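From: Mägi bench
To: tekemar-users
Date: 17 May 2018
Subject: Re: Gripper cable on the two-arm laundry cell

> We have the same Steltier arms on a Tekemar base. After 200 cycles the camera cable on the left gripper started dropping out whenever the wrist turned in. Did you change the cable or the routing? And how often do you re-zero the wrists?

We changed the routing and kept the cable. The old run was tied tight at the wrist, so every turn pulled on the connector. Now it leaves the gripper in an open loop and comes back down along the arm. 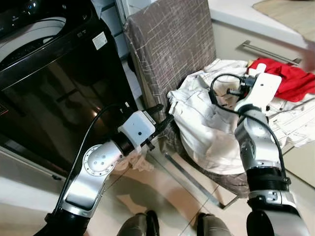 Leave enough slack that you can turn the wrist to both ends of its travel by hand, power off, without the loop going straight. Ours took 40 mm more than the Gedcombe drawing gives. Put the first tie below the wrist joint, and don't pull it down hard.

For the re-zero, we do both wrists at the start of each shift, then again after any bump. We used to do it weekly and the right arm would drift enough to miss thin cloth.
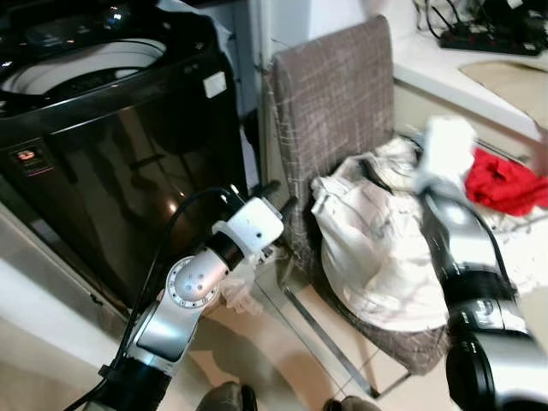 Right arm with a white cloth up, chair on the washer side.

Check the joint cap screws at the same time. In April we found 2 of them backed out on the left elbow. We wiped the threads, put on a drop of medium threadlocker and marked the heads with paint pen. They haven't moved. 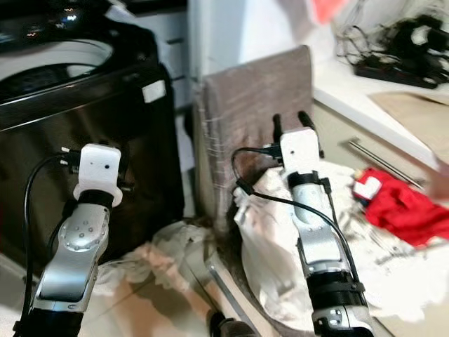

Finger pads are the other thing that wears. Sheer fabric slips first, so test with that and not with a towel. If it slides at the normal grip setting, swap the pads before you touch the force limit. I raised the limit once to get through a day and ended up with a warm motor and a fault 42.

After moving the base, run the reach check again with the arms slow. Ours goes like this:

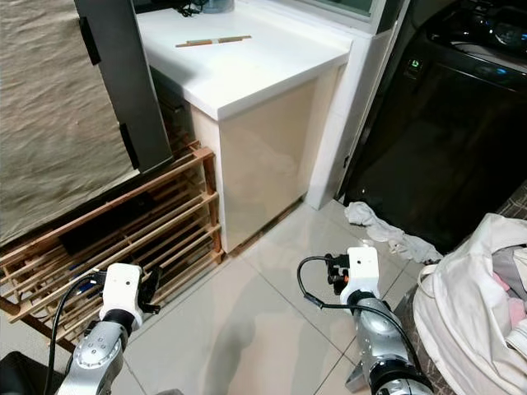

*Reading time: 2 min*

1. Lock the base and set speed to the lowest step.
2. Open both grippers.
3. Send each arm to its near and far floor points.
4. Watch the cable loop at the far point. Stop if it catches.
5. Save the offsets under a new name.

I can post our offsets file if it's any use, but it will only match if your base is the short one.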